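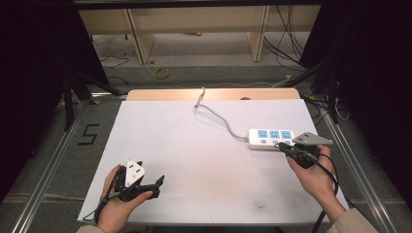
One of the tenants on the second floor wrote to us in the comment box after the first month that she had lived in the building for years and had never once known what her refrigerator cost her to run, and could we please keep going until she knew about the water heater too. That note has been taped up over the desk in the Leung Street office ever since, and it is still the best short account of what your grant is paying for.

Home Energy Coaching, Leung Street
Progress report to the Omotine Fund
Submitted 2024-10-13

Where we are

The coaching program is past its halfway point and it is going well! We set out to offer a free home energy visit to every household in the Leung Street apartments, 217 in all, and to follow each visit with a written plan people could use the same day. We have now visited 100 of them. That is a little behind the schedule in our proposal, and I explain why further down, but the visits themselves have been better than we hoped, and the waiting list for evening slots is now longer than the one for daytime.

What a visit looks like now

We changed the format early on. The proposal described a single long visit with a checklist, and after the first couple of weeks we dropped the checklist. People answered it politely and then asked us what they really wanted to know at the door, as we were putting our shoes on. So now we start with that. We sit down with the last few bills, ask what feels too high or too confusing, and work outward from there. Sometimes it's the heating. Very often it's the bill itself, which splits delivery and supply charges in a way that puzzles almost everyone (it puzzled me for a while too).

After that we walk through the rooms together and look at window drafts, thermostat settings, the age of the refrigerator, and whatever gets left on overnight. We lend out a plug-in meter from Zuvau for a week so people can measure things for themselves. These meters have been a huge hit. Kids love them. One family went through the whole apartment and made a chart for the refrigerator door, ranked from worst to best, and the game console did not come out of it looking good.

The written plan is down to one page. It lists what to do this week, what to do before winter, and what to ask the landlord for. The third part is new and it came from tenants, who told us they were tired of hearing advice about walls and boilers they don't own.

What we are seeing

Drafts are the big one, especially on the north side, where the window seals have shrunk and you can feel the air moving with your hand. We have been fitting foam strip during the visit itself wherever the tenant agrees. It takes up to 3 hours in the corner apartments and much less everywhere else.

Water heating is the other. The tanks in the older wing were set far hotter than anyone needed. We raised this with Sarnumex, who manage the building, and they have agreed to go through the wing and turn them down, starting with the ground floor. We were ready for a long back-and-forth over it, and they said yes at the first meeting — a very good afternoon.

I don't want to promise savings figures yet. We have before-and-after bills for the early households, but they cover mild weather and would flatter us. The heating season will give a much fairer picture.

What has been slow

Scheduling, mostly. We lost a stretch of the summer to elevator repairs, and people on the upper floors understandably didn't want visitors on top of everything else. Translation also took longer than planned. We now have the one-page plan in 2 languages besides English, and both were worth the wait, because the earlier drafts read like appliance manuals.

The loan meters come back late. We've stopped minding and started calling ahead.

Spending

We are within budget on every line. Supplies are running a bit over the monthly average on account of the foam strip, and printing is well under. We would like to move the printing balance across to supplies and would be glad of your okay in writing.

Next steps

The first November weeks are set aside for the rest of the north side, so those apartments are done before the real cold. After that we go back to the early households with their new bills in hand. We also plan an open evening in the lobby, with meters to try and soup, and you would be very welcome to come. The date will go up on the lobby board as soon as Sarnumex confirms the room.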